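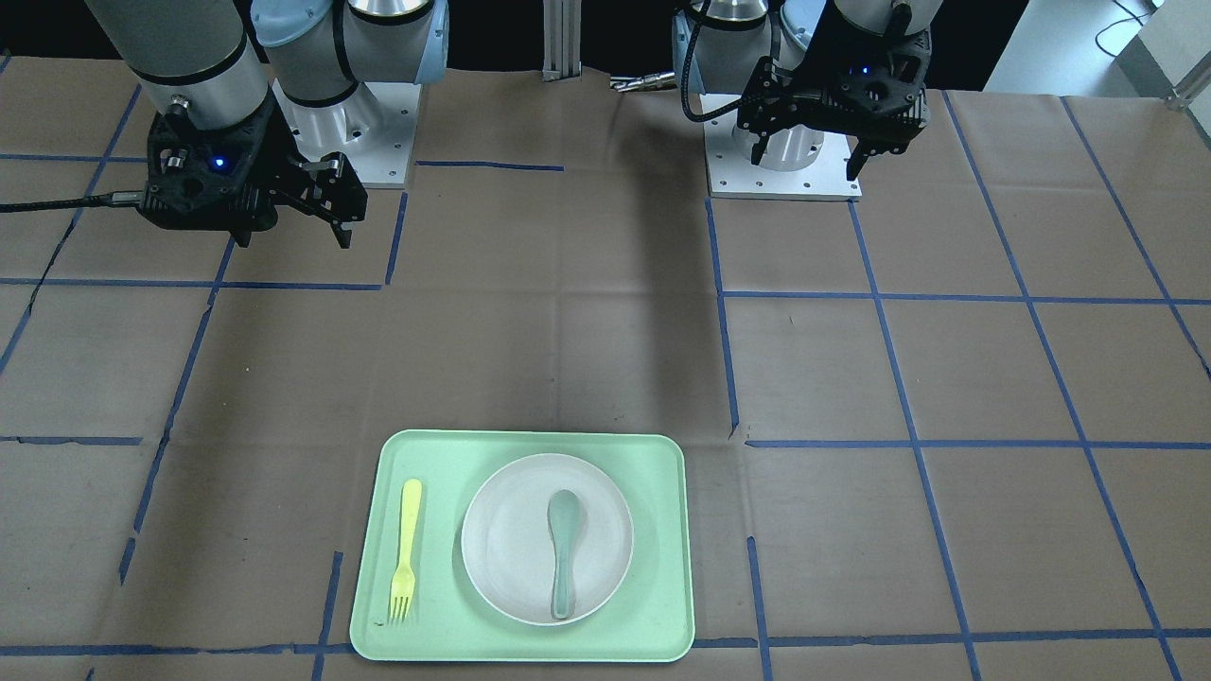 Plate and spoon on the tray, fork beside the plate.

The Brøndum library put out its November numbers and the headline is that visits are up 23 percent. Local paper ran it word for word. I have some questions.

First one: what's a visit? The report says "visits" on page 2 and "gate passages" in the footnote. Those are different things. A gate passage is a beam getting broken. A visit is a person coming in to use the place.

The old counter at the main door divided passages in half to allow for people going out again. They swapped it for a Trusari unit over the summer. I can't find a word in the report on whether the new one does the same, or whether the two were ever run side by side.

Also, the restrooms at Brøndum are outside the gate. Go to the restroom, come back, you've been counted again. Story time lets out and half the kids run through it for fun. I've watched this happen.

Meanwhile loans are flat. Same report, page 20, small table. Flat loans with a big jump in visits can happen (people come to study, to print, to get warm, and all that is fine by me). But then I'd expect computer bookings to move, and those are flat too.

Someone will tell me there's a user survey. There is! Forimik ran it. 74 percent of respondents said they had used the library in the past month. It was handed out at the library desk.

I mean, come on. If you ask people standing in a bakery whether they've been to a bakery lately you'll get a great number.

Bergþóra Hviid replied that the desk survey was only meant to measure satisfaction, and she's right, the intro says that. The press release dropped that part and put the 74 in the first paragraph as if it covered the whole town.

I'm not against the library, before the replies start. I'm in there most weeks. I'd like it to get more money, and I'd like the case for the money to hold up when somebody on the council bothers to check it.

Ívar Stougaard asked me what I'd count in its place. Active cards, meaning cards used at least once in the past year. It misses the people who sit and read the paper and never borrow, so you do a few head counts by hand at set hours to catch them. Boring, cheap, and you can compare it from one year to the next. 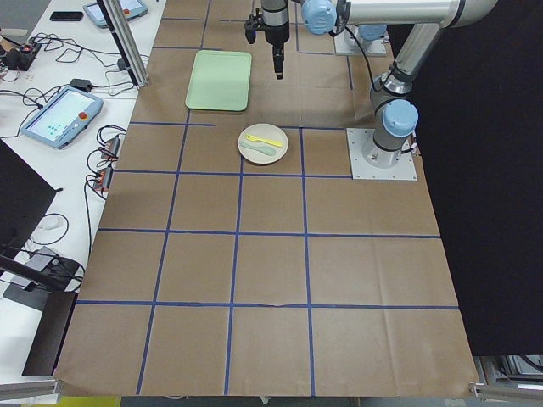
Does a higher door count mean more people are using the library?
It can, but the count alone won't tell you. The same people coming more often, or a new counter that works differently, would push it up too.

I've written to the branch asking for the counter settings and the changeover date. Védís Hallgrímsson at the front desk was nice about it and passed it upstairs. Will post whatever comes back, including if I'm wrong about the halving.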